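Trekley Household Recycling Study
Progress report, period ending 27 Jul 2025
Submitted by Noura Fakhoury, Curska Waste Research

1. Status

Work package 2 (kerbside contamination) is complete. Work package 3 (household instructions) began in May and is on schedule. Spending is within budget for the period, apart from laboratory fees, where an overrun is expected and described in section 4.

2. Sampling

The original plan called for 2000 households across the Trekley and Narnon collection routes. A total of 392 returned the first questionnaire, against a target of 350. Returns from Narnon were weaker than those from Trekley, and the Narnon results will be weighted in the final analysis. Material from 7 routes has been weighed and logged. Moisture readings for the paper fraction were repeated after a calibration fault in the first meter.

3. Household instructions
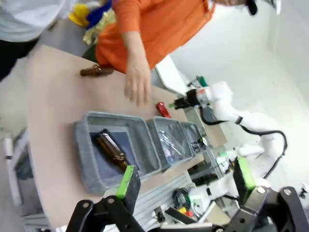
The draft leaflet has been revised following comments from the Mogensen office. Respondents had trouble with the terms "mixed" and "residual," and both have been removed. The new text names ordinary items and gives each material its own container, so that a brown glass bottle and clear plastic packaging go into separate bins, as they do here. Wording for small items is still open. The revised leaflet will go to both routes with the second questionnaire.

4. Issues

Laboratory fees for the paper fraction will exceed the estimate because of the repeat readings. We request approval to move the unspent travel allowance to this line. The second questionnaire is ready to print once the leaflet text is approved.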